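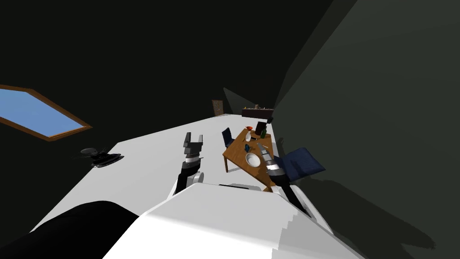

6.2 Das Simulationspaket im Alltag

Ich fange mal mit dem an, was ich an Cerum wirklich mag: Man lädt das Paket, startet den Wohnraum und hat ohne großes Gefummel einen zweiarmigen Roboter am Esstisch stehen (Abb. 6a, die Ansicht von knapp über dem Rumpf). Teller, grüne Flasche, rote Schale, dazu Stühle und ein Fenster – genug Kram jedenfalls, dass man eine Greifaufgabe formulieren kann, die nicht gleich nach Klötzchenwelt aussieht! Bei Sampaio, dem Paket, das ich vorher benutzt habe, saß ich für denselben Stand gut zwei Arbeitstage an Konfigurationsdateien, und am Ende fehlte mir immer noch ein Tisch, der nicht im Boden steckte.

Getestet habe ich die Vollversion mit dem Haushaltspaket, also der Lizenz, die Merner für Hochschulgruppen anbietet. Insgesamt kamen 324 Episoden zusammen, verteilt auf 14 Aufgaben, von »Schale zur Tischmitte schieben« bis »Besteck neben den Teller legen«. Die Aufgaben habe ich unverändert aus dem Katalog übernommen, auch die, deren Formulierung ich etwas schief fand. Ich wollte schließlich wissen, was man für sein Geld bekommt, und mein eigenes Gebastel stand nicht zur Prüfung.

Mit den Ansichten wird es dann interessanter. Cerum liefert zu jeder Episode die Rumpfansicht und dazu Ansichten direkt hinter den Greifern, und zwar ohne Aufpreis (bei Sampaio ist das ein eigenes Modul). Die Rumpfansicht darf man frei kippen. In Abb. 6a ist sie kräftig verdreht, der helle Boden läuft als Schräge durchs Bild, und wer sein Modell nur mit brav waagerechten Aufnahmen trainiert hat, bekommt hier gleich einen schönen Härtetest. Ich habe die Kippung über alle Aufgaben hinweg variiert und die Werte in der Episodendatei mitgeschrieben. Die Dokumentation dazu ist knapp, aber sie stimmt, und das ist mehr, als ich von manchem teureren Produkt sagen kann.

Die Greiferansicht hat mich dagegen ein bisschen Nerven gekostet. Man schaut zwischen den beiden Fingern hindurch, und je nach Armstellung schiebt sich alles Mögliche ineinander: ein Brett mit Holzmaserung, etwas großes Weißes mit dickem Rand, etwas Blaues halb dahinter. Für Menschen ist so etwas schon mühsam zu lesen, und meine Segmentierung hat sich an ähnlichen Ansichten tüchtig verschluckt. Besonders knifflig fand ich die durchscheinende weiße Form links, durch die noch ein Stück Braun schimmert. Solche Überlagerungen gehören meiner Meinung nach unbedingt in einen Datensatz, nur sollte der Katalog sie dann auch als schwierig ausweisen, und das tut er bisher nirgends.

Abb. 6b: Blick aus Greiferhöhe, Finger geöffnet, oben das Holzbrett von unten.
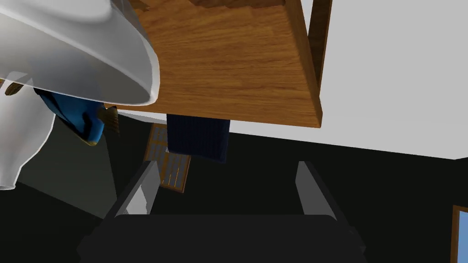 Aus dem Anwenderforum von Berkdale kam auf meine Klage hin prompt Widerspruch: Eine Schwierigkeitsstufe pro Ansicht sei Augenwischerei, denn dieselbe Armstellung könne für das eine Modell trivial und für das nächste hoffnungslos sein. Besser solle Merner den Verdeckungsgrad je Objekt ausgeben, dann könne sich jede Gruppe ihre eigene Stufe daraus bauen.

Ja, gut, da ist was dran. Ich habe es daraufhin selbst versucht und den Verdeckungsgrad aus den Tiefenwerten nachgerechnet. Es geht, es ist aber lästig, weil die Tiefenwerte in einem anderen Takt geschrieben werden als die Bilder und man erst einmal beides übereinanderlegen muss. Ein Exportschalter dafür wäre für den Hersteller vermutlich eine Kleinigkeit (ich habe den Wunsch eingereicht, Antwort steht aus).

Und dann gibt es noch die Ansichten, in denen fast gar nichts ist. Bei bestimmten Armstellungen hat der Greifer nur noch Dunkelgrau vor sich, und allenfalls oben in der Ecke hängt etwas Fensterartiges mit gelblichen Sprossen. Ich habe lange überlegt, ob ich solche Bilder aussortiere. Am Ende sind sie dringeblieben, und zwar aus einem ziemlich praktischen Grund: Mein Regler soll merken, dass er gerade keine brauchbare Information hat, und den Arm dann lieber ruhig halten, als sich etwas zusammenzureimen. Mit Cerum lässt sich das prima üben. Schade nur, dass die Beleuchtung der dunklen Flächen im Haushaltspaket fest eingestellt ist und man für eigene Lichtprofile die nächstgrößere Lizenz braucht.

Abb. 6c: Geöffneter Greifer ohne Objekt zwischen den Fingern, Umgebung weitgehend dunkel.
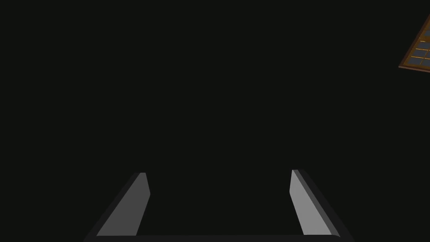

6.3 Lizenz und Aufwand

Das Haushaltspaket wird pro Arbeitsplatz abgerechnet, und die Hochschullizenz deckt sechs Plätze ab. Für uns reicht das locker. Die Installation lief bei mir im zweiten Anlauf durch; beim ersten hatte ich die alte Grafikbibliothek vergessen, mein Fehler. Für September ist eine neue Fassung mit überarbeitetem Export angekündigt, und die Aufgaben mit Besteck werde ich damit noch einmal komplett laufen lassen.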